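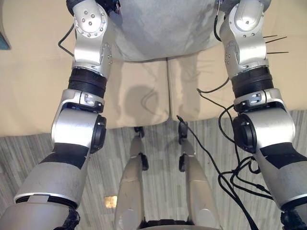 The carpet is back, or so the people who sell carpet keep telling me

Every few years somebody announces that we have all fallen out of love with bare boards. I have had three press releases on the subject since January, one of them from Florkora, whose new range comes in 19 shades with names like Damp Slate and Old Biscuit. I asked for samples of the lot. Four of them I could not tell apart at the kitchen window.

The claim is that carpet makes a room quieter, warmer and kinder on the knees. The knees I will grant. Quieter, probably, though the showroom at Carside where I was invited to hear the difference also had thick curtains and no windows on the street side. Warmer depends on what is underneath, and the brochure has very little to say about underlay. It is priced on a separate sheet.

Patricio Cantero has been fitting floors in Ollville since 2000 and is not much moved by fashion. "People ring me about colour," he told me. "They should ring me about the doors." A deep pile and a decent underlay can leave a door dragging, and then it has to come off and be planed. He charges for that. He also thinks most front rooms are measured badly, usually by somebody holding one end of a tape and guessing at the bay.

Then there is the matter of wires. A carpeted room hides them nicely for as long as you never change anything. Li-hua Kuo, who rents a first-floor flat and works from it, tried running her cables under the edge of hers. She got a ridge along the wall and a lead she was nervous about, quite rightly, as a cable trapped under carpet can overheat. They now lie on top, where she steps over them.

Her quote for replacing the whole floor was £610, fitted, which seemed fair until she found that taking up the old one was extra. So was getting rid of it.

I came away from Carside with 2 samples I rather liked, both of them plain, short in the pile and cheaper than the one on the poster. They have been on my landing for a fortnight. The cat prefers the boards, and I haven't rung Cantero yet.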